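Home Syllabus Handouts Labs Office hours
Search this course Go
Last updated January

Unit 5: Can It Tidy Up Yet?
Instructor: Retno Kwok

Please read before Wednesday. The chore for this unit is putting pens and other desk clutter into colored bins, a job most of us mastered at age 3 and have avoided ever since.

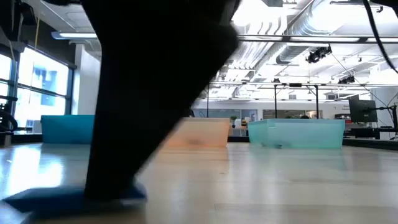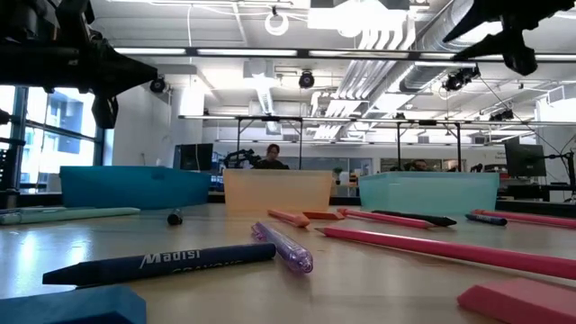
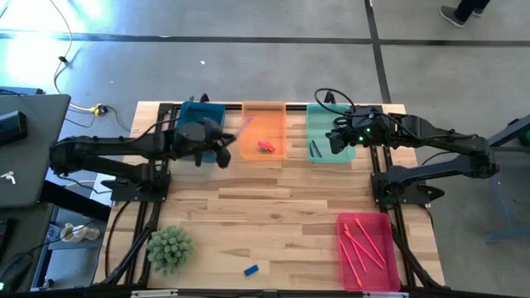 Fig. 5.1. Robot grippers and plastic bins at the sorting task.

Points to argue about:

Picking up. A pen is thin, it rolls, and it lies flat. Your fingers handle this while you think about lunch. A gripper needs a plan.

Deciding. Does a crayon belong with the pens? Does an eraser? Households have split over less.

Counting success. The Limurton reading reports 1,483 tries and is proud of them. Find out what it calls a try. Then look at Stelance, which tested 13 objects and called it "the home."

My answer to the title is "some of it, slowly, if you set the table first." Bring a better one, one page, typed.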